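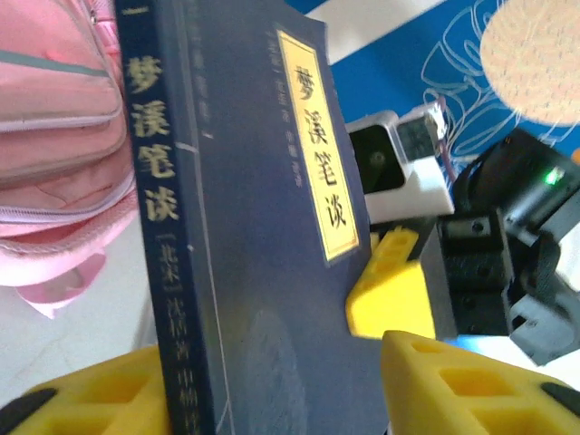

According to Morag Moncrieff, a grasp planner should be judged by what it does when it is unsure, and she repeated this in every review of the Prarota code until the rest of us began to write our tests that way. Her remark is a good place to begin Chapter 4, which deals with the software between the wrist camera and the fingers.

4.1 Why books are difficult

In Chapter 3 we worked with blocks and cans. Their shape does not change when the fingers close, and a simple model of contact was enough. A paperback is another matter. It has a stiff direction and a soft direction. If the fingers press on the two covers, the pages are squeezed together and the book behaves almost like a solid. If the force is too small, the covers can slide over the pages and the book begins to fan open.

The planner must therefore know which face of the book it is looking at. A spine gives a good clue, as it is long and narrow and usually carries the title. The title may run down the spine in vertical characters, as with 梦溪笔谈 by Shen Kuo, or it may be turned sideways, as with most English books. A text detector trained only on horizontal lines will often miss the first kind. The reader should keep this in mind when choosing training data for the exercises.

4.2 The parts of the program

The Prarota software is divided into four modules. The perception module takes the wrist image and gives back a list of faces, each with a label, a pose and a confidence. The planning module, called Mowat, proposes pairs of contact points. The control module closes the fingers and watches the motor current. The last module, Clillance, keeps the log, and we will use it often when something goes wrong.

Between modules we pass only messages with a time stamp. This rule looks strict, but in December we lost many hours to a pose that was 560 milliseconds old when the controller received it. The arm had already moved, and the fingers closed in the wrong place. After that, Mowat was changed to refuse any pose without a valid time.

4.3 Confidence and refusal

Let us come back to the remark at the start of the chapter. Each proposed grasp in Mowat has a score. When the best score is below the threshold, the planner doesn't send a grasp. It asks for a new view, and the wrist turns by a small angle to look again. After 5 views without success it stops and reports the reason to the operator.

Students sometimes set the threshold very low so that the arm is always busy. The log then fills with grasps of the background, mostly bags and cables. We advise you to keep the default value until you have finished Section 4.5, where the scores are derived in full.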